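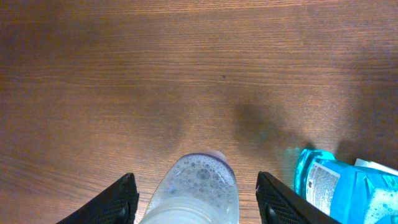 ## 6.3 Fault G-16: Grip Lost During Transfer

Fault G-16 is raised when the gripper reports a closed position with no matching load. The arm stops and holds its pose. An item may have been dropped or pushed aside.

**CAUTION:** Do not reach between the fingers while the status line reads HOLD. The fingers may open without warning.

1. Press Pause on the Flondix console.
2. Wait four seconds for the drives to settle.
3. Select Service > Release and confirm.
4. Remove any item left between the fingers.
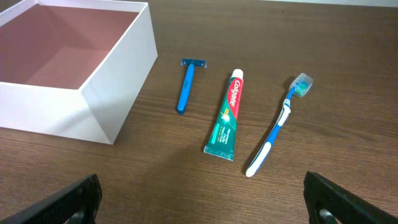

Packing order affects how often this fault returns. Bottles and tubs are to be packed first, and flat items last. A razor, a toothpaste tube and a capped toothbrush lying beside an empty box may therefore remain where they are during recovery, provided that they do not touch one another. Items that have moved must be set back by hand before the cycle is resumed.

5. Check both finger pads for liquid or soap film. Wipe with a dry cloth.
6. Confirm that the box is open and within reach of the arm. 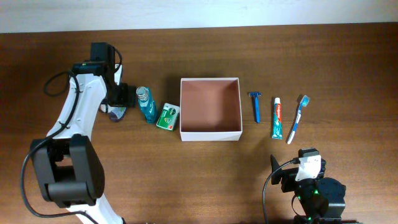 Simone Fontes asked that the Hollport edition also cover stations with two arms, where operators had been pausing one arm and leaving the other live. Step 1 must be carried out for each arm in turn. The console does not link them.

7. Set grip force to 57 on the console scale. Do not exceed this value with thin plastic containers.
8. Select Resume at Low Speed and watch one complete transfer.

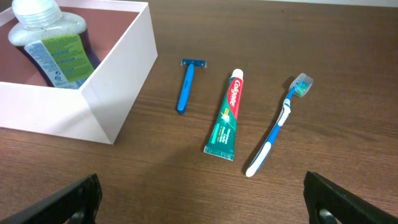
*Figure 6-4. Bottle in box, fingers open.*

**NOTE:** A bottle may lean after release. Low-speed mode does not correct this – straighten it by hand with the arm paused.

If G-16 appears again within the same cycle, take the station out of service and record the cycle number in the fault log. Pads are rated for 1450 cycles and must be replaced as a pair. Requests for pads go to Jasmina Todorova at the Iltico service desk, Guimarães.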